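Small Arm Builders Board > Maintenance and Repair > Gripper drops out mid cycle, wrist servo too??

kestrel_bench
Posts: 41

Ok going in circles so posting. Small printed arm, hobby bus servos, two finger gripper. Loop is pick from a tray, place, go home. Runs fine for a while then the gripper goes limp. Not always at the same spot. Sometimes the wrist goes with it. Power cycle and it's back like nothing happened.

What I've done
- new gripper servo (had a spare)
- new gripper cable, the one from the kit
- reflashed the Clemau driver board, latest from March
- lowered speed, no change

Torque limit on the gripper is set to 700. Id's are all unique, I checked. Supply is the Toltby brick that came with the arm. Log just says no reply from 8.

Any ideas before I buy a second servo I dont need

mudflap
Posts: 1,206

Power. It's always power. What's the voltage at the gripper end when it squeezes? Not at the board. At the END of the chain.

kestrel_bench

Measured at the board only, 11 V and it barely moves. Will do the far end tonight.

orrery
Posts: 388

Don't agree it's always power. If it was sag you'd see the shoulder complain first, that one pulls way more. Intermittent plus "sometimes the wrist goes too" is a broken wire, or a connector that's half out. Do the wiggle test. Arm powered, torque off, move the wrist by hand through the full range slowly and watch the ping on the gripper id. If it drops at one angle you have your answer.

mudflap

Shoulder is first on the chain so of course it's happy. Voltage drop adds up down the line, gripper is last, gripper dies first. Had exactly this on two arms. Fixed both by feeding power in at the wrist as well.

orrery

And I've had exactly this on one arm and it was a crimp. So.

pelican_78
Posts: 92

700 on the gripper is high imo. What are you picking? If the fingers close on something solid and sit there at 700 the servo overheats and protects itself, then it's limp. That's one failure. Wrist going too is a second failure or a bus problem. Read the temperature register right after it drops, before you power cycle!! Everyone power cycles and loses it.

kestrel_bench

Picking little printed pegs so yeah solid. Didn't know about the temp thing, cant read it if the id doesn't answer though?

pelican_78

If it doesn't answer at all it's not overheat protect. Mine still answers when it's in protect, just won't hold. So that leans cable. Still drop the torque, you dont need 700 for a peg.

kestrel_bench

Back. Far end with gripper squeezing, the meter dips but not to anything scary, the servo should be fine with it. Sorry mudflap

Wiggle test, nothing. Went through it three times. Pings the whole way.

mudflap

Meter is too slow to catch a dip. Scope or it didn't happen.

orrery

Did you do the wiggle with the base rotated as well? Do it at home, then at the tray, then at the place spot. And show how the wires run, words are no good for this.

kestrel_bench

No scope here. Will do the base thing. 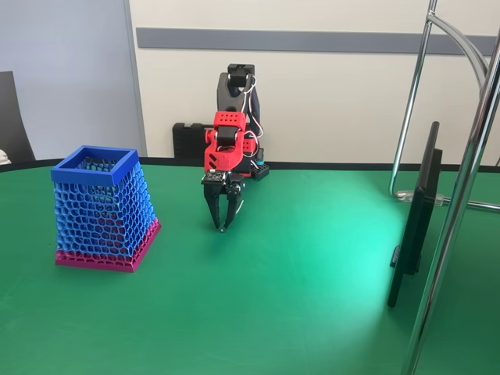 Cable routing has changed since the kit instructions, so ignore those. I used to zip tie the whole bundle flat to the upper link and it got chewed at the joint, so when I rebuilt the wrist I let it run free. The bundle is the white and red one looping down the right side from the bracket up top. Arm's in the down pose over the table, fingers open a bit, tips nearly on the surface, which is where it starts the pick. The thin white one going across the right finger is the other thing I keep looking at, had it taped once and the tape gave up.

orrery

There you go. That loop is hanging off the connectors. No strain relief that I can see between the top bracket and the wrist. Every time the wrist rolls the loop swings and tugs on whatever it's plugged into up there. You wouldn't get it moving by hand slowly, only at speed. That's why your wiggle test was clean.

pelican_78

+1, and I'd get that white one off the finger before you do anything else. One bad close and it's pinched.

mudflap

Ok the loop is ugly. I still say thin wire that length is a voltage problem too. Not mutually exclusive

orrery

Sure but fix the free thing first.

sallow_fen
Posts: 17

Newish here but did the same repair last month. My order was
power off, unplug at the top servo
look INTO the connector with a light, mine had one pin pushed back so it only touched sometimes
push the pin until it clicks, tug each wire by itself, gently
plug in, then anchor the cable to the printed part a finger width from the plug
leave slack for the full wrist travel, no more
Took longer to find the light than to do it.

For the anchor I used a small zip tie through the holes in the wrist block. Yours has rows of holes so should be easy. Don't pull it tight, it needs to slide a hair.

kroger_fan
Posts: 260

Or replace the lot with the Kröger silicone leads. Stock wire is stiff and work hardens. I swap them on every new build now, before first power on.

orrery

Nice leads, but if he swaps the whole harness now he'll never know what it was.

kroger_fan

He wants a working arm, not a thesis

kestrel_bench

Lol. both?

Update. Unplugged at the top bracket. Two of the wires came out of the housing when I tugged. Just came out. No click, nothing holding them. One was the data line, so that's the wrist AND gripper going quiet. Recrimped, new housing, tie through the block like sallow_fen said, small loop left. Also took the gripper down from 700, went a bit low at first and it dropped a peg, went back up until it held.

Moved the finger cable to the back side. Looks better anyway.

orrery

Told you crimp.

mudflap

Run it overnight then come back.

kestrel_bench

Not overnight, no way I'm leaving it on with me asleep. Ran it from 2 in the afternoon until dinner, no drop. Before that it never made it through an hour.

pelican_78

Check the gripper horn screw while you're in there. Mine backs out a quarter turn every few weeks, and then the fingers close crooked and you blame the calibration. Drop of the weak threadlock, not the strong one, strong one cracks the plastic.

kestrel_bench

Was loose. Ugh. Done, and re-zeroed after.

grivden_ops
Posts: 54

Reading along, we keep a few of these at Grivden for the training bench. Monthly list if it's any use. Tug test on every plug, horn screws, clean the finger pads with alcohol, check the base clamp, read temps after a long run and write them down. The writing down is the part people skip. A servo that starts running hotter than it used to is telling you about its gears.

mudflap

And measure voltage at the end of the chain

grivden_ops

And measure voltage at the end of the chain, yes.

orrery

Monthly tug test is how you wear out plugs. Those housings aren't made for it. Look at them, only tug if something looks off.

grivden_ops

Haven't lost one to it yet, but fair, we tug light.

kestrel_bench

Ordered a bag of housings and a proper crimper, the one I have is for bigger pins and I think that's how I got here. Kröger leads maybe next build. Leaving this open in case it drops again, if no post from me by the end of the month asume it's fine.

sallow_fen

Which crimper did you get? Mine mangles one in every five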